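Gripper comparison testing

Last updated: March
Tuesday, by the Kinyua reference desk

Gripper comparison testing is the practice of running two or more robot hands through the same set of tasks on the same arm, so that differences in the results can be traced to the hand. It is used by laboratories choosing equipment, by makers checking a new design against an old one, and by teams that collect demonstrations for training robot control software.

Background

Early tests of robot hands mostly measured force. A gripper was closed on a load cell, the peak reading was written down, and the figure went into a catalog. Force readings are still taken, but they say little about how a gripper handles a soft bottle or a thin rim. Tabletop tests with household goods and toy foods came into use as a cheap addition. The objects are easy to replace, and their shapes cover many of the problems a gripper meets in ordinary work.

Types of gripper tested

The parallel two-finger gripper is the most common subject. Its fingers move toward each other in a straight line or along a shallow arc, and the opening is set by a single motor. Three-finger hands hold round objects more securely but need more room to approach. Suction cups work well on flat, sealed surfaces and poorly on mesh or perforated ones. Soft fingers, usually molded from silicone, bend around an object and tolerate errors in position, though they wear faster than metal.

Fingertip shape and covering are often tested separately from the gripper body. A rubber pad can change the result on a smooth plate more than a stronger motor does.

Procedure

The Otstead procedure is one of the simpler published methods. Each gripper makes 300 attempts, divided among 15 objects. The arm, the controller and the camera stay the same throughout. An attempt counts as a success if the object is lifted clear of the surface and held for 2 seconds. Drops, slips and missed closings are logged under separate codes.

Objects are moved between attempts. Some versions use a printed placement sheet, while others let the operator scatter the items by hand. Scattered layouts are closer to real use but harder to repeat at another site.

The control method has to be stated in the report. A person steering the arm by remote control will correct for a poor approach without noticing, and this can hide a weakness in the gripper. Programmed approaches do not have this problem, but they depend on the quality of the camera calibration. 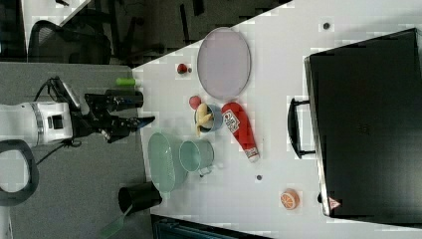 Known difficulties

Low, flat objects cause the most failures for two-finger grippers. The fingers must come down almost to the table before closing, and a small height error leads to contact with the surface. Plates are usually picked up by the rim, with one finger outside and one inside. Bowls are handled the same way, unless something in the bowl blocks the inner finger.

Items near a table edge are a second source of trouble. A gripper coming in from the side may push the object before it has closed, and round items can roll off. Cables running along the arm can also pull at the wrist when the arm is fully extended.

Example results

In a trial at Ovuvik, a two-finger gripper with bare metal tips was compared with a Zelow soft-finger model under the Otstead procedure. The metal gripper dropped or missed 61 of its attempts, most of them on plates and bottles. The Zelow model did better on bottles and worse on narrow handles, where its fingers folded sideways. The Ovuvik report gave no overall ranking and advised buyers to compare the results object by object.

See also

Robot end effector; Remote operation; Camera calibration; Force sensing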